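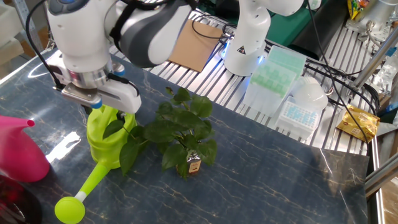
The green can and the little heart-leaved plant, with the pink can just peeping in from the left.

Watering cans and windowsill plants: a small gallery

Welcome to the plant corner of the site, which has been promised since October and has finally got a page of its own. It began as a couple of lines at the bottom of the news page, and then so many of you wrote in to ask about the watering cans (far more than ever asked about the plants, which I try not to take personally) that it seemed kinder to everyone to give them a proper home.

I have been fond of small watering cans for as long as I can remember. My grandmother kept one on the draining board, and it was the only thing in her kitchen that we children were allowed to fill to the very top and carry about unsupervised. Mine are all plastic these days. They are light, they don't mind being dropped on the back step, and they come in the sort of colours that cheer you up on a grey morning when you would much sooner be back in bed.

The green can

Lime green from top to bottom, apart from a short white collar where the rose joins the spout. I do love that collar! It is the one bit of trim on the whole thing, and it makes the can look as though it has dressed for lunch.

The body is round and ribbed, and the spout is long and slender, just what you want for small pots. You can reach in under the leaves and water the soil, and you needn't shift everything along the sill to do it. For seedlings I leave the rose on, and for anything with a bit of root to it I would take a plain spout any day.

The pink can

Only part of it got into the picture, I'm afraid, but the colour carries well enough. It is a very bright pink, with a spout that tapers as it goes, and the two of them side by side are as good as a bag of boiled sweets. The pink one goes out to the pots by the back door and the green one stays indoors, or that is the rule. In practice whichever is nearer gets picked up, and I have walked the length of the house with the wrong one more times than I would care to admit.

The plant

A small thing in a tiny brown pot, all glossy heart-shaped leaves on thin stems, with a pale label on the front. I haven't given its name, as I have been wrong about names on this site before and the letters went on for weeks. If you know it, do write in, and tell me how you look after yours while you are about it.

With a pot as small as that, there is hardly any soil to hold the water, so I go by the weight. Pick it up, and if it feels like nothing at all, it wants a drink. A little and often suits mine, with the saucer tipped out after a quarter of an hour. Glossy leaves also like a wipe with a damp cloth every so often (hold each one from underneath with your other hand, and be gentle about the stems).

The tabletop

Several of you will want to know about the surface, so I shall get in first. It has a marble pattern, dark blue-grey with fine gold and white veins running through it, and I think it does wonders for anything green that is put down on it. It does catch the light, and there is a bright spot on it just to the left of the green can. I have grown rather to like that, as it reminds me of a puddle.

More to come

The next page will be saucers and drip trays, a subject on which I have a good deal to say, and after that I hope to get round to misters. If you have a watering can you are fond of, old or new, dented or otherwise, please send me a few lines about it and I will add them here.

Page last changed 17 April 2026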